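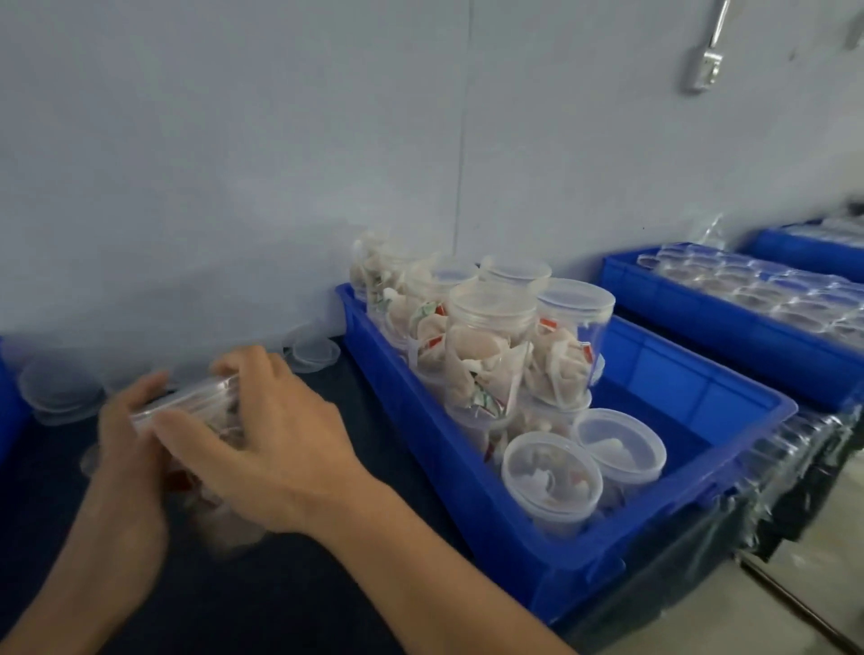 Progress report to Farkine, November
Lidding and crating automation, Novville packing site

Status: behind plan. The robot cell has been switched off since early in the month and the work is being done by hand. We asked for a second payment on the assumption that the cell would be running by now. It isn't, and I would rather you read that in the first paragraph than find it in the budget lines.

What happened

The cell was supposed to pick a filled plastic container, set a lid on it, screw it down and place it in a blue crate. In the supplier's demonstration at Olville it did this 200 times without a miss. I said in the last report that I didn't think much of that test. The containers were all one height, the lids came from one batch and the table had been cleared of everything else. Our line has tall containers and short ones, and packets that don't always sit below the rim.

During the first long run at our site, the gripper started a lid crooked and kept turning. The force limit should have stopped it. It didn't, and the container split. The arm then carried the broken piece toward the crate, and an operator reached in to clear it while the arm was still live. The door switch on that side should have cut power and failed to do so. The operator was not hurt. We shut the cell down at the main switch and it has stayed down.

What we know about the cause

Two faults, and they are separate. The first is in the settings. The force limit is stored as a value up to 255, and after a software update it had gone back to 255, meaning no useful limit at all. No alarm came up on the screen. Dehghan, who supplied the cell, call this a known behavior of the update. It was not known to us, and it isn't in the manual we were given.

The second is the door switch. Dehghan's first answer was that our staff had bypassed it. We found no sign of that and told them so. They have since agreed to replace the part and have stopped repeating the claim, but they have not put anything in writing about why it failed. Until they do, I don't accept that a new switch of the same type fixes the problem.

Current work

Packing continues by hand at the same kind of table, with lids stacked beside the crates. Output is some 800 containers a shift, which is below the target we set for the cell but more than the cell ever managed in a full shift here. I think that comparison belongs in front of you before more money goes in.

Next steps

We will not restart until the switch fault is explained in writing, the force limit is checked at every power-up, and a run has been done with mixed heights and our own lids, with a person from our side holding the stop button. Dehghan say they can be ready in 2 weeks. They have given us that figure before.

We are asking you to hold the second payment until the mixed run is complete. The hand packing is covered by our own operating budget for now.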